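## 4. The hall and its things

### 4.1 Ceiling and walls

We chose the hall at Ojeda for one main reason: the ceiling. It is dark, very nearly black, and the light comes from many small lamps set against it. Under a ceiling like that, a person looking around sees a scatter of bright points, a lot of darkness between them, and then a sudden change to pale walls. Our earlier work in the Aveck reading room used a white ceiling with broad panels, and the two places could hardly feel more different. We were delighted by how quickly visitors picked up on it. Several began talking about the lamps before we had finished reading the instructions.

The walls are plain and white. Gray storage runs along one part, with upright panel lines that turn out to be very useful, as they give the eye something regular to compare against. 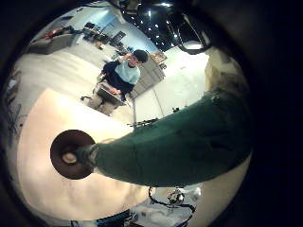
**Figure 4.** Small spotlights in the dark ceiling of the hall, with the gray cabinet and plain white wall below.

Sixty-two visitors took part. Each was asked to walk slowly through the hall, stop wherever something caught the eye, and rate what they saw on the Prondine scale for brightness, color and "pleasant to look at." A full walk had up to 96 items. Not all visitors finished, and we were happy to let people linger, so the set we work from holds 2988 ratings. We left the order of the stops up to the visitor. This makes the analysis messier (see Section 5), but it gave us comments we would never have gotten from a fixed route.

### 4.2 Pale surfaces

Cream, white and off-white surfaces got the most varied answers of all. We had expected them to be the dull part of the study. Instead, visitors argued with themselves over them, going back to change a score from "cream" to "gray" and then to "cream" again. A soft, curved surface under small lamps never settles on one color. It has a light side, a shaded middle and often some blotchy patches in between, and small specks stand out far more than they would under even light.

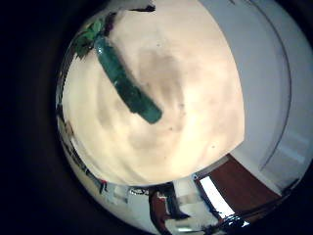
Green next to cream was a favorite pairing. Visitors gave leaf green high marks for color even when they scored the light itself as poor, and glossy greens did better than flat ones. One comment card reads simply "the green wakes up the beige," and we have found no better way to put it. Reddish brown worked in much the same way against the white walls, though the effect was weaker and depended on how much glare fell nearby.

### 4.3 Flowers and clear wrapping

This is the part of the study we most enjoyed. A bouquet brings together almost every kind of surface we care about: thin petals, broad leaves, and a wrapping that is clear but far from invisible. Under broad, even light, cellophane mostly disappears. Under small bright lamps every crinkle can pick up a hard white reflection, and those reflections compete with the blooms.

We thought the competition would hurt the scores. It did the opposite for pale yellow and purple flowers, which visitors called "fresh" and "festive" – two words that came up again and again on the cards. Small white flowers fared less well. Their petals and the reflections are close in brightness, and several people said they had to look twice to tell one from the other. 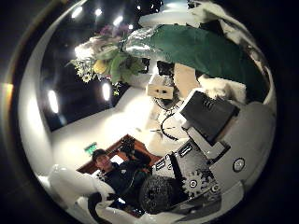

White fluffy material is a helpful contrast to all of this. It is about as bright as a white petal but has no shine, and it spreads the light so gently that visitors rated it as the most restful thing on the walk. Dark green cloth came close behind. We now think that placing one soft, dull surface near each shiny one would be a cheap and cheerful improvement for halls of this kind, and we plan to test it with Viritz lamps at four brightness steps.

### 4.4 Flat tan panels

Flat tan surfaces were scored mostly by their edges. Where a straight edge met a pale gray-white wall, visitors judged both sides more firmly and took less time over it. 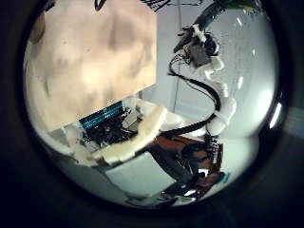
Scores for the middle of such a surface drifted, with darker shading often read as a stain or as wear. Seen together with its edge, the same shading was usually read as shadow. We treat the two cases separately in the tables that follow, and the "edge" ratings are the ones used to fit the contrast curve in Section 5.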